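What Is Inside an Orange Peel?

An orange is a fruit with a built-in wrapper. The wrapper is called the peel, and it has two layers.

The outer layer is the zest. It is thin, orange and slightly bumpy. The bumps mark tiny oil glands, which are small pockets filled with a strong-smelling oil. When the peel is bent, some of the pockets burst and the oil sprays out.

The inner layer is the pith. It is white, soft and spongy — a little like packing foam. The pith protects the juicy part when the fruit is bumped or dropped. 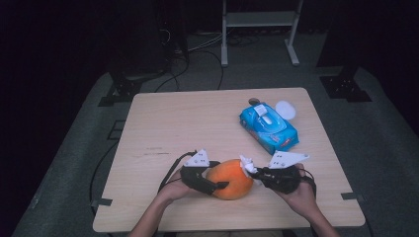
Under the pith are the segments. Each one has a thin skin and holds many small juice sacs. Most oranges have close to ten segments.

To study a peel, you need one orange, a plate and a ruler. Wash the orange first. Hold it steady with one hand and push your thumb into the peel near the top. Pull off a piece. Measure its thickness and write the number down in millimeters.

Next, fold the piece with the orange side facing out and squeeze it over a sheet of dark paper. Look for small spots of oil. Keep the peel away from your eyes, as the oil stings.

Words to know
Gland: a small part that makes or stores a liquid.
Pith: the white layer under the zest.
Zest: the colored outer layer of the peel.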